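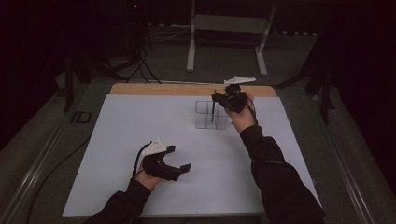

Sorting small parts into clear divided containers, part 2. Part 1 was labels. This one covers the surface underneath, the container itself, and how to lay out the cells.

Surface first. I work on a flat white board over a light tan wood panel. White shows a dropped black screw immediately. On a gray bench top the same screw can sit there for an hour.

The panel under the board is there for stiffness. A thin board laid straight on a bench picks up every bump and the container rocks. Check by pressing each corner in turn. If one clicks, shim it with card.

Clear acrylic over white has one drawback: the cell walls nearly disappear. You see thin lines at the edges and a bit of reflection. Good for reading the contents, bad for judging where one cell stops and the next begins.

Fix for that: move the lamp. Light from straight overhead flattens everything. Light from one side and low gives each wall a bright edge. I keep mine to the left at elbow height.

Container position. Back center of the board, a little right of the middle if you're right-handed. That leaves the front clear for tipping out a batch and spreading it.

Only tip out what you can finish. I did 3,000 mixed fasteners from the Birkett job in January and the first evening was wasted because I emptied the whole bag at once. After that, one scoop at a time.

Cell layout. Long thin parts (rods, pins, standoffs) go in the front row. You lower them in nearly vertical and you need to see the bottom end. In the back row you're reaching over two walls and the far end of the part catches on the divider.

Flat parts go in the back. Washers, shims, circlips. They drop in and stay where they land.

Anything longer than the cell is deep will stand up and lean on a corner. Fine in storage, a problem when you close a lid. Measure the longest part against the inside depth before you assign cells. The outside dimension on the packaging is no use for this.

Somkiat Chareonsuk asked about drawer units versus loose containers. I have a Stusby drawer unit with 32 drawers and use it for stock. Divided containers are for the job in progress. Different purposes, and I would keep both.

Brand question, since it came up twice. Vulholm containers have square inside corners, so small washers stand on edge in them and won't come out. Drilley ones have a small radius at the floor and a fingertip can sweep them clean. I pay extra for the radius.

Static. Acrylic holds a charge after you wipe it with a dry cloth and light plastic washers will climb the walls. Use a barely damp cloth and let it air dry. Don't use alcohol on acrylic, it can craze the edges.

Order of work: largest parts first, then the most numerous, then everything else. Leave one cell empty for parts you can't identify. Resist making it two.

Jirayu Kaewkla puts a strip of white tape along the top of each divider and writes the size on it. I tried this. It reads well from above but the tape lifts at the ends after a few weeks. Paint marker on the outside front wall has lasted better for me.

Part 3 will be lids, and why I mostly leave them off at the bench.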